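브라드버그 무술 동호회 운영 회의록

날짜: 2023년 3월 6일
장소: 동네 체육관 2층 회의실
참석: 라도스와프 리스(사회), 리샤르트 파블라크, 게노베파 셰프치크, 카츠페르 소바
불참: 카터 호손(출장, 의견은 메일로 보냄)
기록: 게노베파 셰프치크

1. 지난 회의록 확인
12월 회의록을 함께 읽었습니다. 파블라크 씨가 심사비 항목에 틀린 글자가 있다고 말해서 고쳤습니다. 그 외에는 수정 없이 승인했습니다.

2. 봄 승급 심사
심사를 신청한 회원은 모두 7명입니다. 그중 2명은 어린이반입니다. 리스 씨는 어린이반 심사를 먼저 하고 성인반은 그다음에 하자고 제안했습니다. 소바 씨는 겨루기 시간이 작년에 너무 짧았다고 했습니다. 의논한 결과, 겨루기는 한 사람에 두 번씩 하기로 정했습니다. 격파는 성인반만 합니다. 송판은 파블라크 씨가 주문합니다.
호손 씨가 메일로 외부 심사위원을 부르는 것이 어떠냐고 물었습니다. 이번에는 시간이 부족하므로 다음 심사 때 다시 이야기하기로 했습니다.

3. 돈브리지 친선 대회
돈브리지 도장에서 초청장이 왔습니다. 한 팀은 4명이어야 합니다. 지금 나가고 싶다고 말한 사람은 3명이라서 한 명이 더 필요합니다. 소바 씨가 저녁반 회원들에게 물어보겠습니다. 이동은 회원들의 자동차를 나누어 타는 방법으로 합니다. 셰프치크는 참가 신청서를 영어로 쓰는 일을 맡았습니다.
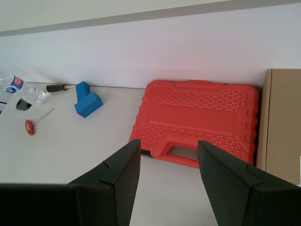
대회 보호구에 대해서도 이야기했습니다. 돈브리지 쪽 규칙에는 머리 보호대와 정강이 보호대가 꼭 필요하다고 쓰여 있습니다. 우리 머리 보호대 중에 끈이 약해진 것이 있어서 파블라크 씨가 모두 살펴보고 리스 씨에게 알려 주기로 했습니다. 마우스피스는 각자 준비합니다.

4. 연습 시간 변경
체육관에서 저녁 시간을 30분 늦추어 달라고 부탁했습니다. 셰프치크는 어린이반 부모님들에게 어려운 시간이 될 것이라고 걱정했습니다. 어린이반은 지금 시간을 그대로 두고 성인반만 늦추는 것으로 리스 씨가 체육관과 다시 이야기합니다. 대답이 오면 게시판에 붙이겠습니다.

5. 회비
월 회비를 3,000원 올리자는 안이 있었습니다. 리스 씨와 파블라크 씨는 찬성했고 소바 씨는 학생 회원에게 부담이 된다고 반대했습니다. 학생은 올리지 않는 조건으로 다시 물었을 때 참석자 모두가 찬성했습니다. 다음 달 회비부터 적용합니다.

6. 기타
- 비트코프스카 사범님의 호신술 특강은 신청을 받는 중입니다. 초보자도 참가할 수 있습니다.
- 탈의실 열쇠는 마지막에 나가는 사람이 반드시 사무실에 돌려주십시오.
- 도복을 새로 사고 싶은 회원은 소바 씨에게 치수를 알려 주십시오. 단체로 주문하겠습니다.

할 일
리스: 체육관과 연습 시간 협의
파블라크: 송판 주문, 머리 보호대 점검
소바: 대회 참가자 한 명 더 찾기, 도복 치수 받기
셰프치크: 대회 신청서 작성, 호손 씨에게 회의록 보내기

다음 회의 날짜는 심사가 끝난 후에 메일로 알려 드리겠습니다.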